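Rucksack packen -- meine kleine Galerie

Seit Juni pendle ich mit einem schwarzen Rucksack von Tolar, und langsam hab ich das Packen raus! 40 Liter klingt nach viel, aber wehe, man stopft einfach alles rein. Schweres kommt bei mir nach hinten an den Rücken, Kleinkram nach oben, und Papier immer ganz zum Schluss -- sonst ist es zerknittert, bevor ich aus dem Haus bin. Fast 60 Euro hat er gekostet, im Laden in Birkby, und ich mag ihn immer noch sehr.
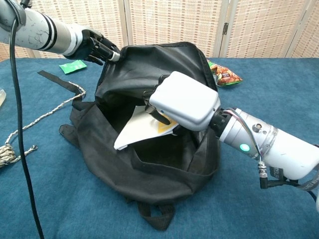
Wie bleiben Blätter im Rucksack glatt?
Am besten in einer festen Mappe, die senkrecht an der Rückwand steht.

Deckel auf, weißes Papier drin, der Tragegriff hängt vorne auf den blauen Filz.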